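Twenty years of fixing refrigerators in Ambridge
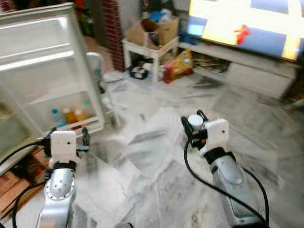

The owner of Trelholm Appliance Repair did not plan on this line of work. She was 27 when she took a counter job at a parts store, answering the phone and looking up part numbers, and she says she learned the trade from the complaints. "People would call and describe a noise," she said. "After a while I knew what part they needed before they finished talking." She has now run her own shop for 20 years, and refrigerators are most of what she does. When a customer calls about one that isn't keeping cold, she asks them to look at the door first. A refrigerator door has more going on than people think, with the seal, the hinges and the shelves, and the bottom shelf is where she tells them to start. That is where most households keep the heavy things.

"Gallon of milk, gallon of juice, big bottle of something," she said. "Ten years of that and the door hangs a little low. Then the seal doesn't meet at the top corner."

Her test is a strip of paper. Close the door on it and pull. If it slides out with no drag, the seal is not doing its job at that spot. She has customers try it at the top, the bottom and along the handle side. Often the fix is a wipe with warm water and dish soap. Sometimes the hinge needs a shim. A new seal is the last thing she suggests, and she will tell people over the phone how to put one in if they want to try.

We spoke at the shop on Tue 2 September, a slow afternoon after a very busy August. She had a compressor on the bench and kept working on it while she talked.

Summer is when the calls come in, she said, but the damage is usually older than that. A refrigerator with dusty coils can limp along through the winter. Then there is a hot week, the kitchen warms up, and it can't catch up. She cleans the coils on her own refrigerator 2 times a year and thinks once is fine for a house with no pets.

"I'm not going to tell you I love doing it," she said. "It's a brush and a vacuum. It takes less time than driving to the store for ice."

December is the other busy stretch. People load in more food than the refrigerator has held all year, push it up against the back wall and cover the vents. The freezer side stays cold and the fresh food side gets warm, or the lettuce freezes and the milk turns. She gets calls from people who are sure the machine has died two days before company comes.

"I ask them to take a picture of the inside and send it to me," she said. "Half the time I write back and say move the turkey."

She does not charge for that. Her late father-in-law, who had a hardware store in Hollenstein, told her that a customer you talk out of a repair will be back, and she has found that to be mostly true. Some never call again. "That's all right too," she said. "Their refrigerator works."

I asked what she would buy if she had to replace her own. She would not name a brand. She would look for a plain one with the freezer on top and no ice maker in the door. Ice makers are a good part of her income, she said, and she has no complaint about them except as a person who would have to own one. She also likes door shelves that lift out without a fight, because they crack if you have to yank on them.

Replacement shelves have become a sore subject. She used to keep the common ones in stock. Now there are so many shapes that she orders each one, and the price can surprise people – one customer drove home to Nemivier and repaired his with epoxy instead. She thought that was reasonable.

The shop has 3 employees counting her. She would like to hire one more and has been looking since spring. Applicants tend to know electronics and not much about moving heavy things through narrow doorways, which she considers the harder half of the job.

"You can teach somebody to read a wiring diagram," she said. "Getting a refrigerator down a back stairway without marking the wall takes a couple of years."

She has no plans to retire. The compressor on the bench was for a customer who wanted it back by Friday, and she was waiting on one fitting.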